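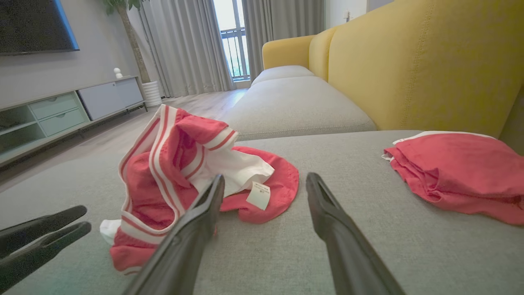
I went into The Polat Stairs knowing only that it was a small film with a silly title and that a friend had cried on the tram home after seeing it. I've now watched it twice (the second time with my mum, who talked through the first reel and then went very quiet) and I'd happily go again.

The set-up is simple. Berness is a man in his late sixties who has looked after the lifts in the same block of flats, Polat House, for most of his working life. When the owners decide to close the lifts for good, he is told he can stop work on Friday's bus, as it were: no party, no handshake, just a form to sign and a bag to pack. Instead of leaving, he starts carrying things up the stairs for the people who live there. Shopping, a cot, a cello, somebody's very elderly dog. There are 1,442 steps if you go up and down every staircase in the building, and he seems to know each of them personally.

That could have been unbearable, couldn't it? A gentle old man, a crumbling building, neighbours learning to smile at each other. I was bracing myself. But Lâm Quan, who wrote and directed, has a lovely dry streak and keeps letting people be awkward. The woman on the top floor doesn't want help and says so, at length, in a scene that made the whole row behind me snort. The boy with the cello is a terrible cellist and stays terrible. Berness himself is a bit of a snoop. He reads other people's postcards on the landing, and the film lets him get away with it until the day it really doesn't.

The middle section is where I fell for it properly. A lodger called Stendness moves in on the third floor with almost nothing, and the two men get into the habit of sharing a flask at the turn of the stairs, one sitting slightly higher than the other. They talk about soup. They talk about how to wire a doorbell. Very little is said about why either of them is alone, and yet by the time Stendness asks to borrow a suit you know exactly what sort of day he has coming. The camera stays down at the level of their knees for most of it, and I loved that, because you end up watching hands and shoes and the lid of the flask going round and round.

And the sound! I don't usually notice sound. Every floor has its own noise, a radio or a tap or a couple bickering, and as Berness climbs they fade in and out of each other like someone turning a dial. There's hardly any music until the last half hour, and when a tune does arrive it comes through a wall. If you can see it in a cinema with decent speakers, do. My second go was at the Predska, which has 200 seats and a bar that shuts at nine, and the taps were so convincing that a man near us went out to check the gents.

A few grumbles, so you don't think I've lost my head completely. The daughter is thinly drawn. She turns up, worries, looks at her phone and leaves, and I wanted her to have one scene where she got to be funny like everybody else. The business with the council letter is also muddled. I've seen it both times and I still couldn't tell you who sent it or what it changes. And there are 3 endings, more or less, one after the other. The second is the best of them (the one with the light switch), and I'd have been very happy to see the credits come up there.

My mum disagrees about that, by the way. She thinks the final one, in the courtyard, is the whole point, and she told me so from the car park all the way to our front door. She also wants it known that she spotted the thing with the keys long before I did.

It's a slow film, so pick your evening. I wouldn't put it on after a long day at work, and the subtitles go by quickly when the neighbours all talk at once on the landing. It runs a little under two hours and feels shorter once the flask comes out. Younger teenagers might be fine with it, there's some swearing and one sad bit with the dog, who is all right in the end (I always want to be told).

It's at the Predska until the end of September, with an afternoon showing at half past two for anyone who, like my mum, prefers to be home for tea. Sit on the left if you can, the pillar on the right blocks the bottom of the screen and you'll miss some of the subtitles.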